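Minenbridge Heritage Trail News

March
By the trail editor

Down to the river – the old Priddale woollen mill

If you've only ever driven through Priddale on the way to somewhere else, please pull over next time! Walk down past the bakery, take the gravel lane on the left and keep going until you can hear the weir. The mill is right there, four storeys of grey limestone with the millrace still running along its north wall, and it's one of my favourite buildings on the whole trail.

The Tran mill (locals still call it that, after the family who ran it last) went up in two stages. The lower half is the older part, and you can pick the join easily once you know to look for it. The stone below the third row of windows is rough and all sorts of sizes, while everything above is squared off and a much paler colour. The builders had clearly found a better quarry by then, or a bigger budget.

It was built to card and spin wool from the farms along the valley, and at its busiest it had 96 people on the books. Blankets were the main trade, along with a heavy grey cloth for work coats that you still find in attics around the district. There are 141 steps between the wheel pit and the bell tower, and the mill hands climbed a good share of them every day. The climb is worth it, I promise – from the top you can see clear across to the church at Minenbridge.

The wheel itself is long gone, replaced by a turbine when the dam was raised, but the iron shaft is still in its bearings and you can put your hand on it. Beside it is the Allex carding machine, back in its original spot on the second floor after years in a barn. I could look at that thing all afternoon (and have). The rollers are wrapped in fine wire teeth, and the maker's plate has been cleaned up so you can read every letter.

The mill opens at 11 through the warmer months and the last tour goes up at 2. Wear shoes with a decent grip, as the stairs are steep and the treads are worn into hollows. Dogs are fine on the riverside path and in the yard. If the weather's good, bring a lunch and eat it by the weir, where herons fish the shallow side. 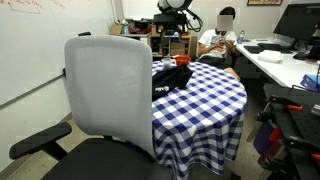
Next on the trail: the Minenbridge toll house

A much smaller building, but don't skip it! The toll house sits at the east end of the bridge, with a bay window so the keeper could watch the road both ways. The painted board of charges is still up beside the door, and sheep were charged by the score.

Contact the trail office | © Minenbridge Heritage Trail | Back to top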